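Stulthorpe release fault

The Stulthorpe release fault was a software and sensing fault in the Brurnilar, a two-armed tabletop robot made by Fononus. Affected units closed a gripper on an object correctly but failed to open it when told to, and went on pressing. It is named after the Stulthorpe test site, where it was first logged in August.

Cause

Each gripper reports its finger position to the arm controller. On soft or rounded objects the reading could settle just short of the value the software took to mean "closed". The controller then treated the grasp as unfinished and held back the open command. After 7 seconds it raised the motor current, which in some cases crushed the object or tripped the joint brake.

Extent

Fononus reviewed 3,000 pick-and-place runs and found the fault in 83 of them. Most involved round items handled inside a container, where the walls limited how far the fingers could spread. No injuries were recorded, though one operator's glove was caught while she was freeing a stuck item by hand.

Response

Firmware 473 added a time limit to the grasp and cut the current if no movement was measured. Operators were told to press the stop button before reaching into the work area. The usual check after the update is a basket trial with both arms powered.

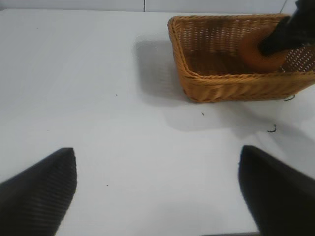 Zhuoran Hou has argued that the time limit treats the symptom only, and that the closed position should be measured afresh for each object. Fononus kept the fixed value in later releases.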